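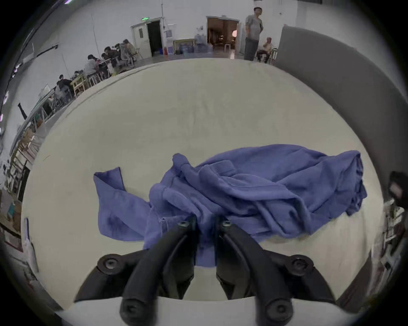
Slide 1. Gripper fingers on a fold of blue fabric.

Closing a Quarry on Paper First: Reclamation Cost Estimates for Small Operators
Speaker notes, 40-minute slot plus questions

Slide 2. What this talk covers

Good morning. I work on closure cost estimates for quarries and small mines. Today is about the number that goes into your reclamation bond, how it gets built, and where it tends to go wrong. I will not cover water treatment in perpetuity. If you have acid drainage, you need a different talk and probably a different budget.

I will use two sites all the way through. Clarcombe is a crushed stone quarry, still working, with one pit and one plant. Fesodden is a former clay and sand operation with three small pits and a haul road that crosses a neighbor's land.

(Ask who has filed an estimate in the past year. Ask who wrote it themselves.)

Slide 3. Who is the estimate for?

The estimate assumes that you are gone. The agency has to hire a contractor, and that contractor has to bring equipment in from somewhere else. This catches people every time. You may own two dozers and a good loader, and none of them count. Price the job as if a stranger is doing it.

That means mobilization, fuel at outside prices, a contractor's profit, and the agency's own cost to manage the contract. At Clarcombe the first draft had none of those four. It was a fair estimate of what the owner would spend. The reviewer sent it back.

Slide 4. Clarcombe, the disturbed area

The permit map showed 450 acres inside the boundary. The disturbed part was much smaller, but the first estimate used the permit figure for seeding and left it out for grading. You can't do both. Pick the largest area that will be open at any time during the bond period, mark it on a map, and use the same area in every line.

Things that were missed on the first walk:
The old scale house and its footing
A settling pond outside the fence
Buried power line to the plant
Stockpiled topsoil, which was counted as available but had been partly used for a berm

Measure the topsoil. Don't take the number from the last report. At Clarcombe the survey came back at 2,321 cubic yards short of what the plan needed. Buying topsoil and trucking it in changed the total more than anything else in the revision.

(Pause here for questions on topsoil. There are usually some.)

Slide 5. Plant and buildings

Crushers, screens and conveyors have scrap value. Most agencies will not let you subtract it. Check your rules before you put in a credit. If the equipment is leased, say so and attach the lease, but expect to carry the removal cost anyway.

For concrete, state the thickness and say whether it will be broken and buried on site or hauled off. Burial is cheaper, and it needs to be in the approved plan. A line that just says "demolition, lump sum" will get a letter.

Slide 6. Fesodden, the haul road

The haul road at Fesodden is 1,021 feet long where it crosses the neighbor's parcel. The original easement said the road would be removed. The neighbor later asked to keep it. There was a conversation, everyone agreed, and nothing was signed.

Until there is a signed letter from the landowner, the road stays in the estimate. Ripping, grading, culvert removal, seed. When the letter comes you can file a revision and take it out. The letter should name the road, say who maintains it, and be acceptable to the agency. Some agencies have their own form. Ask for it early.

Slide 7. Highwalls

Keep this slide short, we come back to it in the afternoon session.

Final slope angle has to match the plan. If you mined past the line, your fill volume is wrong. Get a new survey of the wall, price the backfill from the survey, and state the haul distance. Push distance and haul distance are different costs. One pit at Fesodden was priced as a dozer push when the material was on the far side of the property.

Slide 8. Software and spreadsheets

We use a costing sheet called Annamalai. It does the volume math and the equipment hours, and it prints each assumption next to the line that uses it. You can do the same in any spreadsheet. What matters is that a reviewer can follow a line back to its source.

Put a date on each unit price. Keep the quotes. If you used a published rate guide, give the edition. Lock the sheet before you send it, and send the working file along with the PDF.

Slide 9. Contingency

We carry 10 percent on sites with a current survey and a simple plan. More if the survey is old or there are buildings nobody has looked inside. Some agencies set the rate for you, in which case use theirs and do not argue in the cover letter.

Slide 10. Updating

Do the update in January if your review is in spring. Surveyors are easier to book and the leaves are down. Walk the site with the map from last year in hand and mark what changed. New pond, new stockpile, pit wall moved, area seeded and holding.

Areas that have been reclaimed can be released, but only if you ask. Fesodden had a seeded pit sitting under bond for years after the grass was established. The release request was four pages.

Slide 11. Handouts

The checklist and a blank costing sheet are on the table by the door. The Brollolell workbook is also there for anyone dealing with more than one permit. It has a tab for shared roads and a tab for shared ponds.

Questions until 10:45. If the room is needed, move to the hallway.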